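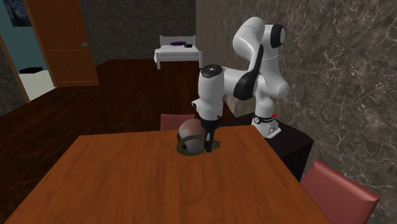 読了時間 7分

第2章 食卓シーンの設定と、最初の把持の実行

この章では、Pristunexのインストールが終わった後、付属の食卓シーンを開いて、アームに物体を一つつかませるまでの手順を書きます。実機は使いません。全部の作業は画面の中で終わります。実機への接続は別の冊子にありますので、そちらを見てください。

対象の版は19です。これより古い版では、メニューの名前がいくつか違います。特に「把持点」は古い版で「接触点」と書かれていました。意味は同じです。

2.1 始める前に

次のことを先に確認してください。

・ライセンスのファイルが、ユーザーのフォルダに置いてあること。
・シーン集「Brasden」がダウンロード済みであること。これは本体とは別の配布になっています。
・グラフィックのドライバーが新しいこと。古いドライバーでは、半透明の物体が真っ黒に表示される場合があります。

ディスクの空きは28 GBを用意してください。シーン集そのものはもっと小さいですが、最初に開く時に、材質のキャッシュを作る作業があります。キャッシュは後で消しても大丈夫です。しかし消すと、次に開く時にまた待つことになります。

注記:会社のネットワークの中でお使いの方は、ライセンスの確認が途中で止まることがあります。その場合は、管理者の方にプロキシの設定を聞いてから、「環境」→「接続」に入力してください。

2.2 シーンを開く

1. Pristunexを起動します。
2. 「ファイル」→「シーン集から開く」を選びます。
3. 一覧から「Brasden/食卓」を選んで、「開く」を押します。
4. 右下の進行の棒が消えるまで待ちます。

待っている間に画面をクリックしないでください。クリックは記録されていて、読み込みが終わった瞬間にまとめて実行されます。これで物体が意図しない場所へ動いた、という問い合わせを何回もいただきました。

シーンが開いたら、視点は部屋の中にあります。木のテーブルがあり、アームはテーブルの横のキャビネットの上に固定されています。マウスの中ボタンで視点を回し、ホイールで近づきます。視点が壁の外に出てしまった時は、Homeキーで元に戻ります。

注記:ドアやベッドなど、部屋の家具は背景として扱われます。初期の設定では、背景に対する衝突の計算は切ってあります。アームが家具を通り抜けて見えるのは、故障ではありません。必要な方は「物理」→「背景の衝突」を入れてください。計算はかなり重くなります。

2.3 アームの台座を合わせる

台座の位置は、シーンのファイルの中に書いてあります。通常は変更の必要がありません。ご自分のテーブルの寸法を入れた方だけ、次の手順を行ってください。

1. 左の一覧で「台座」を選びます。
2. 「上面に合わせる」を押します。台座の底が、下にある物体の上面に自動的に付きます。
3. 「向き」の欄で、アームの正面がテーブルの内側を向くように回します。
4. 「到達範囲」にチェックを入れます。テーブルの上に薄い色の領域が出ます。
5. つかみたい物体が領域の内側にあることを確かめます。
6. 「台座を固定」を押します。

注意:手順6を忘れると、アームが動き出した時に、反動で台座も動きます。最初はわずかなずれですが、試行を重ねると大きくなります。後から原因を探すのは大変です。

到達範囲の端にある物体は、計算の上では届いても、手首の角度が足りないことがあります。私たちは、領域の縁から少し内側に置くことをお勧めします。

2.4 物体を置く

物体は「棚」という窓から選びます。食卓シーンには、最初からいくつかの物体が入っていますので、そのまま使うこともできます。自分で置く場合は次のようにします。

1. 「棚」を開いて、物体の名前をダブルクリックします。
2. テーブルの上で、置きたい場所をクリックします。
3. 「落とす」を押します。物体は重力で下がり、面の上に止まります。
4. 物体がまだ揺れている時は、「静止まで待つ」を押します。

テーブルの中に少しめり込んだ状態で置かれた物体は、開始した時に強くはじかれます。必ず「落とす」を使ってください。数値で高さを入力する方法もありますが、慣れた方だけにお勧めします。

物体の摩擦の値は「材質」の欄にあります。初期値は乾いた樹脂に近い値です。丸いものは、この初期値では指の間から逃げやすいです。練習のためには、摩擦を一段上げてから始めてください。うまくつかめるようになってから、元の値に戻すのが良いと思います。

2.5 手先カメラの確認

手先カメラは、グリッパーの近くから物体を見る視点です。把持の直前には、部屋の視点よりもこちらの方が役に立ちます。

1. 「表示」→「視点」→「手先」を選びます。
2. アームを手動モードにして、矢印のキーでグリッパーを物体の上まで動かします。
3. Page Downキーで少しずつ下げます。
4. グリッパーの指が画面に入っていることを確認します。指が見えない時は、カメラの傾きが変わっています。「傾きを初期化」を押してください。
5. 対象の物体が二つの指の間に来るように、手首を回します。 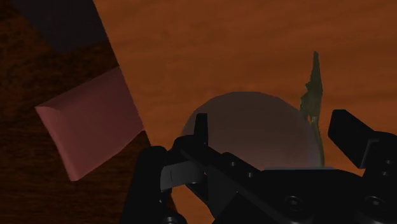

手首を回す時は、Shiftキーを押しながら行うと、動きが細かくなります。大きく回しすぎると、関節の限界に当たって、画面の上に黄色い文字で警告が出ます。警告が出たら、反対の向きに回してください。同じ姿勢には、たいてい反対からも行くことができます。

対象の手前に指が重なって、下の方が隠れることはよくあります。隠れた部分に対しては、「推定の輪郭」を使います。これは物体の形のデータから、見えない部分の線を引く機能です。ただし、この線は形のデータが正しい時だけ信用できます。ご自分で読み込んだ物体では、先に「形の検査」を行ってください。

半透明の物体についての注意:

半透明の材質は、部屋の視点と手先の視点で、色が違って見えることがあります。光の計算の方法が視点によって違うためです。色で物体を区別する処理を作る方は、必ず手先の視点で値を取ってください。また、深度の出力では、半透明の面を通り抜けて、後ろの面の距離が返ることがあります。「センサー」→「深度」→「半透明を面として扱う」を入れると、この問題はなくなります。

物体がテーブル以外の場所、例えば別の物体のすぐ横にある時は、指を閉じる途中で隣のものにも触れます。最初の練習では、対象の周りを空けておく方が簡単です。

2.6 把持を実行する

ここまでの準備ができたら、自動の把持を試します。

1. 対象の物体を右クリックして、「把持の対象にする」を選びます。
2. 「把持点を計算」を押します。候補が線で表示されます。
3. 候補の中から一つを選びます。一番上の候補が、計算の点数が高いものです。
4. 「接近の向き」を「真上」にします。
5. 「速さ」を一番低い値にします。
6. 「試行」を押します。

アームが下がって、指が閉じ、物体を持ち上げる動作を行います。途中で止めたい時は、スペースキーを押してください。Escキーは試行を取り消して、物体を始めの位置に戻します。この二つのキーの違いは大切です。途中の状態を調べたい時にEscキーを押すと、状態が失われます。

結果は下の記録の欄に一行で出ます。「保持」と出れば、物体は指の間にあります。「滑り」と出れば、一度つかんだ後に落ちました。「空」と出れば、指が物体に触れずに閉じました。

注記:丸い物体で「滑り」が続く時は、把持点の高さを下げてください。物体の一番太い所より上をはさむと、指が閉じる力で物体が下に押し出されます。

注意:力の値を最大にして解決しようとしないでください。シミュレーションの中では物体は割れませんが、その値をそのまま実機に送ると、物体やグリッパーを壊すおそれがあります。

2.7 記録を保存する

1. 「記録」→「保存」を選びます。
2. 保存したい視点にチェックを入れます。部屋と手先の両方を選ぶことができます。
3. 「関節の値も含める」を入れるかどうかを決めます。
4. フォルダを選び、「書き出し」を押します。

二つの視点は、別々のファイルになります。時刻の欄は共通ですので、後で並べて見ることができます。ファイルの名前に日本語を使っても動きますが、Imalsideの変換ツールに渡す予定の方は、英数字だけにしてください。変換ツールは、まだ日本語の名前を正しく読むことができません。次の更新で直す予定です。

保存の途中でディスクがいっぱいになった時は、最後のファイルが壊れます。その前のファイルは無事です。

2.8 うまく行かない時

画面が真っ黒のまま変わらない
手先の視点で、カメラが物体の中に入っている可能性があります。Page Upキーでアームを上げてください。それでも黒い時は、部屋の視点に切り替えて、照明が入っているかを見ます。

「把持点を計算」が灰色で押せない
対象が選ばれていないか、対象が背景に分類されています。左の一覧で、物体の「分類」を「操作可能」に変えてください。

アームが全く動かない
スペースキーで一時停止したままのことが多いです。もう一度スペースキーを押します。次に、手動モードが入ったままになっていないかを確認してください。

同じ設定なのに結果が毎回違う
乱数の種が「毎回変える」になっています。「物理」→「乱数の種」を固定にすると、同じ結果になります。ただし、グラフィックの機種が違うパソコンの間では、固定にしても小さい差が残ります。

指が物体の中に入って見える
計算の間隔が長すぎます。「物理」→「間隔」を一段短くしてください。速さを下げるだけで直る場合もあります。

上の方法で直らない時は、「ヘルプ」→「診断を書き出す」でファイルを作り、販売元のOkonkwoの窓口へ送ってください。診断のファイルには、シーンの名前と設定の値が入ります。物体の形のデータは入りませんので、必要な場合は別に添付をお願いします。

本章の執筆:Areti Kourkoulas
改訂:2026年7月31日

次の章では、物体を持ち上げた後に、別の場所へ置く手順を説明します。2.3で台座を固定した状態のまま、シーンを保存しておいてください。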